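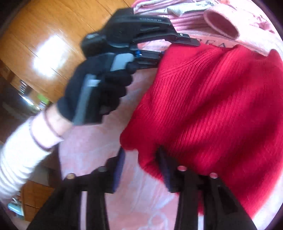
Nelia: learning to handle and fold knitwear from hand-held gripper demonstrations

Progress report to the Espinoza Fund, second period
Prepared by Keith Ashby, project lead

1. Where we are

The work planned for this period was the main round of demonstration recording, a first training run on the result, and a decision on whether to carry on with knitwear or go back to woven cloth. Recording is finished. The training run was done twice, for reasons given in section 3. We would like to stay with knitwear, and the case for that is in section 5.

The target in the grant agreement was 2000 usable demonstrations by the end of August. We have 2000. A larger number were recorded, and the ones left out are kept on the server with a note of why they were dropped. The commonest reason was that the garment left the view of the gripper camera before the fold was finished. The next was poor tracking when the operator turned side-on to the table.

Work package 2 is therefore closed apart from the write-up. Work package 3 started on time but is behind.

2. Recording

All demonstrations were made with the Fiva hand-held grippers described in our first report. The operator works with a gripper in each hand, and each gripper carries its own camera, so every demonstration gives us two views of the cloth and the position of both sets of jaws over time. No robot is present during recording. The arms are only used in testing.

In the first period we recorded on a plain grey mat in the lab. The policy trained on that data did well on the mat and badly nearly everywhere else. For this period we recorded in ordinary rooms, on tables and beds and on whatever cloth was already there, and stopped clearing the background. Some of the harder material has a garment lying on printed fabric of a similar colour, with other folded clothes close by. Operators were asked to leave such things where they found them.

We also stopped asking for a fixed starting position. A garment is dropped, the operator waits a moment, and the demonstration begins from however it landed. This made sessions slower. A ribbed jumper that lands with one sleeve underneath takes much longer to sort out than one laid flat, and operators were tired by the end of a long session. We shortened the sessions and accepted fewer demonstrations in each.

Lighting was left alone too. Strong daylight from a window washes out pale cloth in the gripper cameras, and on light knitwear the hem can vanish completely for part of a fold. We kept these recordings where the second camera still had a view of the hem and dropped them where it did not.

The jaw pads needed replacing more often than we had budgeted for. Fine ribbed knit catches on a worn pad and then does not release cleanly, which shows up in the data as a small drag after the jaws open. We now check the pads before each session. The extra cost is small and has been met from the consumables line.

3. Training and first results

The first training run used the full set as it stood. The resulting policy picked up garments reliably but chose poor places to grasp, very often the middle of a fold, where the cloth is raised and easy to take hold of. Operators nearly always go for an edge or a corner, so this was not what we expected.

The cause was in our own processing. The step that lines up the two cameras in time had been written for the old mat recordings and assumed that both grippers started moving together. In the new recordings one hand often holds the cloth still while the other looks for the hem. The step shifted one stream against the other, and a good share of the grasps ended up matched to pictures from slightly too early, before the edge had been found. The fix was short. Finding it took most of a month, and it accounts for nearly all of the delay in work package 3.

The second run used the corrected data. Testing was done on the two-arm bench with garments that were not in the training set. The main points are:

Grasping at an edge or corner is now the normal behaviour, on both plain and ribbed knits.

The policy copes with patterned cloth underneath the garment. When garment and background are close in colour it sometimes takes hold of both layers. It does not notice that it has done so and carries on with the fold.

Single garments left in a loose heap are usually spread out well enough for folding to start. Sleeves trapped underneath remain the main cause of failure.

Thick collars and rolled edges are a problem. The jaws close on them but the grip is shallow and the cloth slips during the lift.

Compared with the first-period policy, the difference on the plain mat is small. Away from the mat it is large. We are not putting success rates in this report, as the test set is still being extended and the figures would change. They will be given in full in the next one, with the failures listed by type.

One result we had not planned for concerns the waiting hand. In many demonstrations one gripper does very little for long stretches beyond resting on the cloth to keep it in place. We had thought of trimming these stretches to save training time. A short trial with them removed gave a clearly worse policy, which pulled garments across the table when it lifted. The stretches have gone back in.

4. Equipment and software

Witunix supplied the new mounting plates for the bench arms. They fit the same fingers as the hand-held units, so the jaws the robot uses now match the jaws in the demonstrations. The first pair of plates held the fingers at a slight angle and were sent back. The replacements are fine.

The labelling tool has been rewritten so that a reviewer can mark a demonstration as usable, usable in part, or not usable, and give a reason from a fixed list. Review had been the slowest part of the work and is now roughly in step with recording.

Storage is close to full. We have moved the raw video from the first period to tape and kept the processed version on disk. A further disk shelf will be needed before any more large-scale recording, and a quotation has been requested.

5. Request to continue with knitwear

The grant agreement allows us to return to woven garments if knitwear proved too difficult. We ask to stay with knitwear for the rest of the project. The policy is working well enough to be worth improving, the faults we see are specific ones, and the data has already been collected. Woven garments would be tested alongside as a comparison, using the small set recorded in the first period. There is no change to the total budget.

We do ask to move the end of work package 3 back by one month. The final report would not be affected.

6. Next period

Record a smaller set aimed at trapped sleeves, thick collars and double-layer grasps. These will be started from arranged positions, as waiting for them to happen by chance takes too long.

Add a check after each lift to detect when more than one layer has been picked up. The first version will use the camera views only. If that is not enough we will look at force readings from the bench arms.

Finish the test set and freeze it before any further training.

Prepare the demonstrations for release. Recordings made in people's rooms have to be looked through for papers, screens and anything else that should not be published, and consent forms have to be matched to each session. This has started. The consent forms are complete, and the first batch of recordings is with the reviewers.

Questions on this report should go to Keith Ashby at the project office.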